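Ticket 163 – Clatunine tinted base, pump stuck + shade match wrong
Opened 1 June 2020
Store: Niltholm web shop
Status: waiting on warehouse

Customer report (pasted from form):
Ordered two bottles of the Clatunine base, shade 17. First one pumps air. Second one pumps fine but looks way too orange on me, and I've worn 17 from you since March. Same bottle, same label. Want a refund on one, not sure on the other.

Log

1. Checked order. Two bottles, one shipment, both say shade 17 on the packing slip. Payment fine.

2. Sent the usual pump steps. Cap off, bottle upright, ten slow presses, then warm water over the neck for a minute. Customer replied same afternoon – still air.

3. Asked for lot codes off the bottom. Bottle A ends 1000, bottle B ends 3000. Different lots, so probaly two separate problems. Splitting below.

4. Bottle A (pump). Asked her to swap in the pump from B. Works. So it's the pump, not the formula. Spare pump requested from the Iltik stockroom.

5. Bottle B (color). Asked how she's testing. Bathroom bulb, back of hand, right after moisturizer. Told her to do jawline, bare skin, near a window, and wait ten minutes. This one dries darker than it goes on, always has.

6. Blank white board and a pink-and-white patterned paper square on the table, household items along the back. Will go through shades 15 to 19 when the tester set turns up.
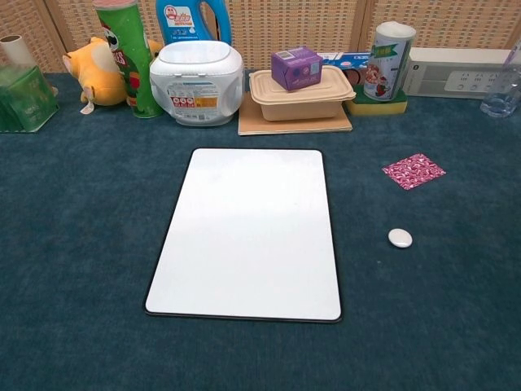 7. Customer retested by the window. Better but still orange at the jaw. Says her old bottle (nearly empty) is noticably pinker. Asked for its lot code, label rubbed off.

8. Searched old tickets. Two others on lot 3000, same complaint, both closed as "wrong shade ordered". Not convinced. Reopened both and linked here.

9. Passed to Samuel queue (color QA) with all three. Asked them to pull a retained sample from 3000 and compare against 1000.

Offered customer: free pump for A, full refund on B, no return needed. She took both. Wants to know if she should reorder 17 or go to 16. Told her hold off till QA answers.

Still open
– pump not shipped yet, Iltik shows zero in stock, chase tomorrow
– QA reply on lot 3000
– product page still says "dries true to color", needs changing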